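Ticket: Staff accounts not syncing to Nurnis directory after role change
Opened: 9/3/22
Requester: Jayanthi Rai, HR Systems
Assigned to: Satish Chettiar
Priority: 2
Status: Resolved

Reported problem
Staff whose appointments changed on the first of the month still carry their old titles and reporting lines in Nurnis. The new acting director, Reinhold Hamann, can't approve purchase requests. They are still routed to the previous post holder, whose account is disabled, and sit in the queue with status "Pending – no approver."

Log

S. Chettiar: Confirmed. HR record for Hamann is correct in Grallholm. Nurnis shows the old title. Last successful import was before the role changes were entered. Import job reports exit code 0 every night, so no alert was raised.

S. Chettiar: Ran the import by hand with verbose logging. Job reads the export file, stops at row 400 and closes normally. Everything after that row is skipped. Hamann's record is below the cut.
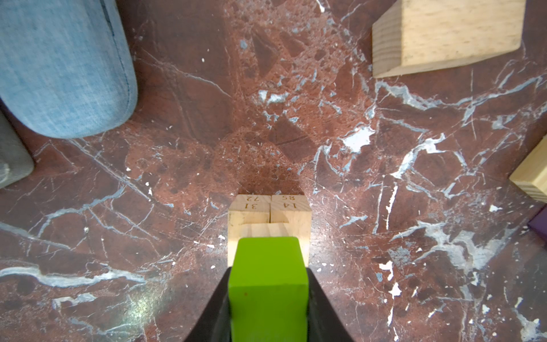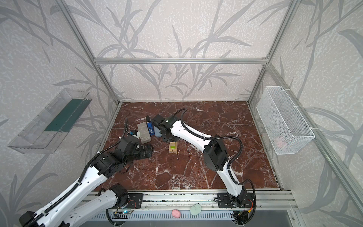
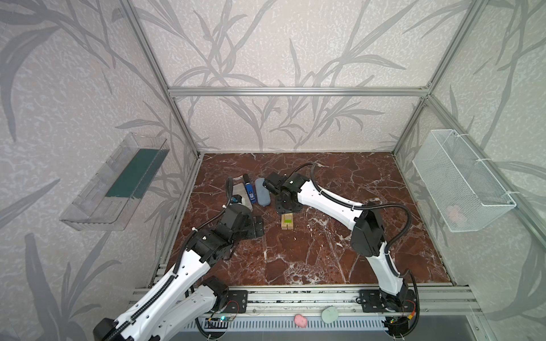
University IT Services – Identity and Directory Team

L. Thomas: Row limit is set in the connector config (max_rows=400). It dates from the pilot in May and was not removed when the connector went to production. Export passed the limit when the casual staff were added.

S. Chettiar: Removed the limit on the test connector and reran. All rows read. Got 8 rejects, all with the same error: manager ID not found. These staff report to a position that was closed in Grallholm but not reassigned.

J. Rai: Positions reassigned on our side. Please rerun.

S. Chettiar: Rerun on test, no rejects. Change approved by Mohandas Chettiar. Applied to production and restarted the connector service. Import finished in 4 minutes.

J. Rai: Titles are correct now. Reinhold still doesn't see the stuck requests.

L. Thomas: Expected. Nurnis sets the approver when a request is submitted and doesn't look it up again. Used Admin > Workflow > Reassign to move the pending requests to Hamann. He has confirmed he can open and approve them.

Root cause
Pilot row limit left in the production connector config. Job treats reaching the limit as a normal finish.

Follow-up
Job to return a warning when rows read is lower than rows in the export file – assigned to L. Thomas under a separate ticket.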